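Workshop Tips: Budgeting For A Pair Of Robot Arms Without Selling The Van

Last updated 13th April

If you run a small assembly bench, sooner or later you will find yourself looking at a pair of robot arms on a website late at night. The price will seem almost sensible. You will have a cup of tea, look again, and begin drafting the speech in which you explain it to whoever does the books. These tips are for the week between the tea and the speech.

We put together flat-pack plastic furniture for other people to sell, mostly stools, chairs and light shelving, and we have been through the buying business twice: once badly, with a seller called Vustham, and once rather better, with Meseck. Most of what follows was learned the first time.

Tip: Write down the job before you look at a single arm

Not "assembly". Everything is assembly if you squint. Write down the one job you would hand over first, in the sort of detail you'd give a teenager on their first day. Ours read: hold the seat steady on the table, bring the leg to the socket, push it home, let go without flinging it. When we sent that to three sellers, two of them went quiet, and we saved ourselves a good many phone calls.

Legs are a fair first job, by the way. They are all much the same shape and they all go into a hole.

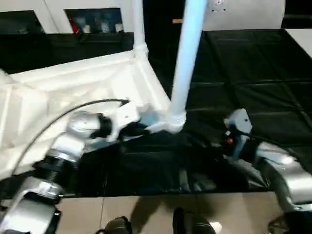 The next thing to write down is what you do with your other hand. Most people have never thought about it. Watch someone fit a chair leg and you'll find that one hand does the fitting while the other stops the chair from wandering off across the bench. If your job needs that second hand, a single arm will need a clamp or a jig to stand in for it, and somebody has to make the jig. Price the jig as well as the arm. We didn't, and our first "cheap" single arm spent January as a coat hook.

Tip: Buy for the biggest awkward thing, not the heaviest

Sellers like to talk about lifting. Plastic chairs weigh next to nothing, so we nodded along through all of that and felt very clever. What we should have asked about was reach. A chair seat with its legs on takes up a daft amount of air, and an arm that can lift it but can't get round the far side of it is an expensive way of prodding furniture.

Cut a bit of cardboard to the size of your largest part. Put it on the table. Mark the arm's reach on the table with tape, from wherever the arm will be fixed. If the cardboard pokes out past the tape, either the table layout changes or the shopping list does. 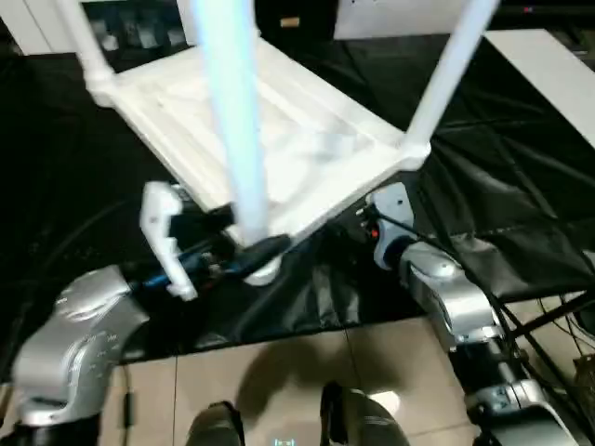 Two arms at work on a white plastic chair.

Tip: The arm is the cheap bit

Fine, it isn't, but it behaves like the cheap bit once the rest of the list turns up. Ours went something like this.

Grippers. Often sold separately, in the way that printers are sold separately from ink.
Spare gripper fingers. Order them at the same time. Carriage on ours was 200 for a parcel I could have posted in an envelope.
Cable ties, clips and sleeving. A cable left to itself will find the one place where it can be snagged.
A proper table. It should not wobble when leaned on by a grown adult in a bad mood.
Something to cover the table with. An old dark sheet will do, and you can see white parts against it.
Setting up and training. Get this as a fixed sum. Vustham quoted us by the hour, and their hours were of a very generous length.
Delivery to the bench. "Kerbside" means the kerb. We have a step.

We set aside 300 for small bits and spent 522. I have since doubled every figure I put next to the words "small bits", and so should you.

Tip: Ask to see it do your parts, and bring them yourself

Every demonstration I have been to involved a tidy little block being moved from one side of a table to the other, after which everyone looked at me as if I ought to clap. Blocks are not the trouble. Long thin things are the trouble, and hollow things, and shiny things, and whatever you happen to make.

So take a box of your own parts. Put in the good ones and the ones with a bit of flash left on the moulding. Include a long part, as long as you've got, and ask for it to be picked up by one end. You will learn more in that minute than from the brochure, and you'll also find out how the seller behaves when something falls on the floor. Bielecka, who were second on our list, were very decent about it. Their gripper could not get on with our pipes at all and they told us so before we'd finished the biscuits.

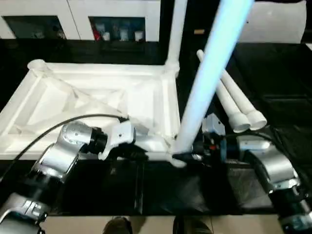

Do the same for anything bigger than a chair, if you're planning to move on to it later. Shelving came up in our second year and we hadn't allowed for it in the first. The frames took up most of the table, which left us hunting for somewhere to put the poles. If there's a larger product even faintly on the cards, buy the table for that one now. Tables are dull and nobody enjoys buying one twice.

Tip: Hire before you buy, if they'll let you

Meseck hired us a pair for three weeks and knocked the hire off the price afterwards. Ask for that in writing. Also ask who pays if you break a finger (one of the gripper's; for your own, see your insurance).

Use the hire period to note down boring things: how long it takes to get going in the morning, how often somebody has to walk over and sort it out, and whether people have started avoiding that end of the room. Don't bother working out pay-back to the penny. Anyone who shows you a pay-back sum with pence in it has made up the pounds.

Tip: Leave the walking room in the plan

Measure the floor round the table as well as the table. You need to get in with a fresh box of parts, get out with the finished ones, and reach the stop button without climbing over either. Check what the seller says about guarding and safe distances before you fix anything down, and get the insurer's view while you're at it. Ours sent a form. The form sent another form.

Tip: Budget for the second year

The first year has all the excitement and the second has the service contract. Ask what it costs, what it leaves out, and what happens if you say no. Skasanmont do a plan for older arms that we looked at and may go back to, once I have read the page about travel charges again in better light.
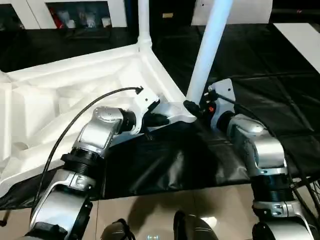 Bielecka's answer to all this, when I ran the list past them, was that small shops nearly always spend too much on the arms and too little on the person who will look after them, and that they would sooner sell one pair to a bench with a trained operator than two pairs to a bench without. They did then try to sell me the training. I bought it, and it was the only line on the budget that came in under.

If you are still at the tea stage, start with the cardboard and the tape. The tape we used was masking tape, which comes off the table again. Parcel tape doesn't.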